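Kolivley hand controller and practice software: my review after four weeks

Posted 5/4/23 by Hedvika Murín

I should start by saying that I had wanted one of these for a long time, so take my good mood with a pinch of salt. The Kolivley is a hand controller for teaching robot arms. You hold it, you move your hand, the arm on the screen moves the same way, and the software keeps a recording of the whole thing that you can use later to train the robot to do the job by itself. Clanden sells it with its practice software in the same box, so you can work on your demonstrations in a simulated room before you go anywhere near a real arm (and before you break anything, which in my case would have been on day one!).

I bought mine in March with my own money, more than 2,000 dollars by the time shipping was added, and I have used it most evenings since. I teach an evening class on automation at our local college and I wanted something my students could pick up without reading for a week first.

Setting it up

The setup went better than I expected. You plug in the controller, hold it still while it finds its zero, trace a slow square in the air, and then the software asks how tall you are and whether you want to sit or stand. I sit. Tshepo Zwane, who shares the class with me, insists on standing and gets smoother recordings than I do, so perhaps I should listen to him. The printed guide is short and friendly, though the page on wrist limits was clearly written for somebody who already knows what wrist limits are, and I had to write to support about it. A very patient man named Dušan Polák answered me the same day.

One thing I would do differently is change the pointer speed right away. Out of the box it is set so that a small twitch of the hand sends the arm flying. I turned it down to 4 and have left it there.

The bottle task

The task I keep going back to is the bottle one. There's a brown bottle with a green cap standing on a gray tray, and a green crate with compartments in it, and you have to pick up the bottle and lower it into a free compartment. It sounds like nothing at all. I thought I would do it a couple of times and move on to the harder ones, and instead I lost a whole evening to it, forgot my dinner in the oven and had a lovely time. 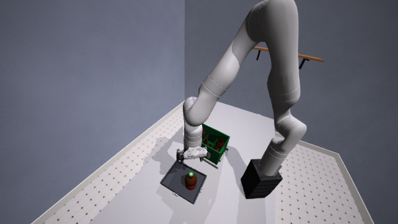
What makes it hard is the getting there. With your own hand you just reach for a thing, but when you are driving an arm you have to think about the elbow as well, and where the wrist will end up, and whether you'll still have room to turn once you're over the crate. The controller is a real help with this. It gives a soft buzz when a joint is getting close to the end of its travel, and after a few evenings I found I was backing off before I noticed the buzz. The grip trigger is good too - light at first, with a little firmness toward the end, so you can close gently on a bottle without clamping it like a walnut.

I made 21 recordings in my first proper session and kept 19. The other two I threw out myself, one for a long wobble over the tray and one where I stopped halfway to answer the phone. The software will let you trim the ends of a recording but it won't let you cut a pause out of the middle, so if you stop to think, that stopping is in there for good, and a robot trained on it may well learn to stop and think too. I wish I'd known that sooner. Plan the whole move first, then press record, then go.

Judging height

My one big grumble is about depth. Looking at a flat screen, I find it very hard to tell how far the gripper is above something, and when I'm coming down toward the rim of a box I slow to a crawl and still bump it. You can switch between views while you work, and a view set lower and to the side helps a great deal, but the button for it is on the keyboard and not on the controller. So you either take your free hand away from your coffee or you do what I do and pick one view and stick with it. The shadows on the table are some help, once you get used to reading them. Žofie Sokol, one of my students, steers almost entirely by the shadow and she is quicker than any of us, so it can clearly be learned. I'm still learning it. What I do for now is bring the open gripper over the end of the box while it is still high up, let my hand rest a moment, and only then start down. 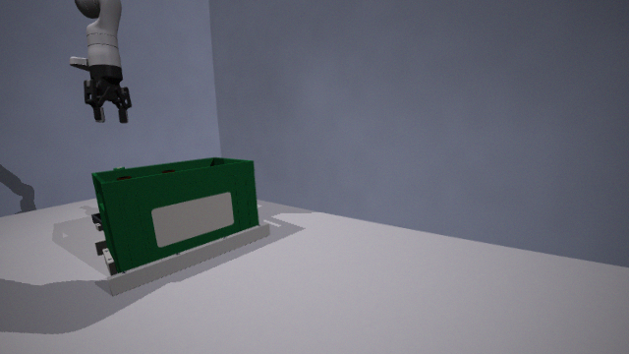 Comfort and battery

The controller is lighter than it looks in the shop pictures, and the rubber on the handle has stayed nice and grippy. My hand is on the small side and I can reach everything except the little wheel on top, which I hardly use. After an hour or so my shoulder lets me know it's time for a break. The battery lasted me through a full evening class each time, and you can carry on with the cable in, though the cable is stiff and tugs at your wrist when you reach across.

Things I would like to see fixed

A view button on the controller, please! Also a way to cut pauses out of a recording, and some kind of label for each take, as mine are all called by the time of day and I can never find the good one. The online help still sends you to the old Gundia download page in two places, and that page won't open.

Should you buy it?

If you teach, or you're training an arm at a small shop and want to get your hand in before you tie up the real machine, I would say yes, and gladly. If you only want to play with a simulated robot now and then, it's a lot of money, and a plain gamepad will do. Mine is staying on the desk. Next week I'm starting on the two-bottle version of the crate task with the class, and I'll add a note here on how we get on.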